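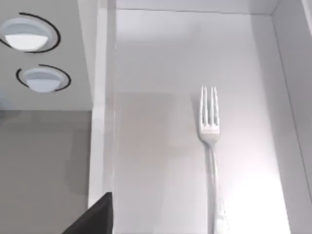

Para que serve o faqueiro de uma casa?

Serve para reunir num só conjunto os talheres com que se prepara, se serve e se come uma refeição, de modo que haja peças iguais para todos os lugares da mesa. 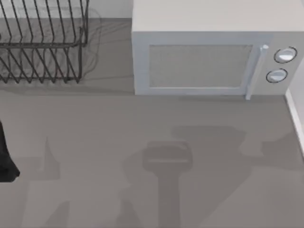

Tempo de leitura: 3 minutos

Faqueiro

O faqueiro é o conjunto de talheres de uma casa e, por extensão, o estojo ou a gaveta onde eles se guardam. A palavra vem de faca, a mais antiga das peças da mesa, muito anterior ao garfo, que demorou séculos a ser aceite nas mesas europeias (e que, durante bastante tempo, passou por um capricho de gente delicada!).

Composição

Os conjuntos variam imenso. O mais modesto traz faca, garfo, colher de sopa e colher de chá; os de cerimónia juntam talheres de peixe, de sobremesa, conchas, trinchantes e aquela pazinha de bolo que tantas famílias só tiram do estojo em dezembro. O catálogo da casa Kidel chegou a apresentar um serviço de 191 peças, e a Stulo, mais comedida, ficou conhecida pelos seus faqueiros para 10 pessoas.

Materiais

A prata foi durante muito tempo o metal preferido, embora escureça e peça polimento com um pano macio. O aço inoxidável, divulgado no século XX, trouxe um alívio enorme às cozinhas, e é hoje o material mais comum. Os cabos podem ser do mesmo metal, de madeira, de osso ou de resina.

Conservação

Convém lavar os talheres pouco depois da refeição e secá-los bem antes de os guardar, com as facas separadas das restantes peças.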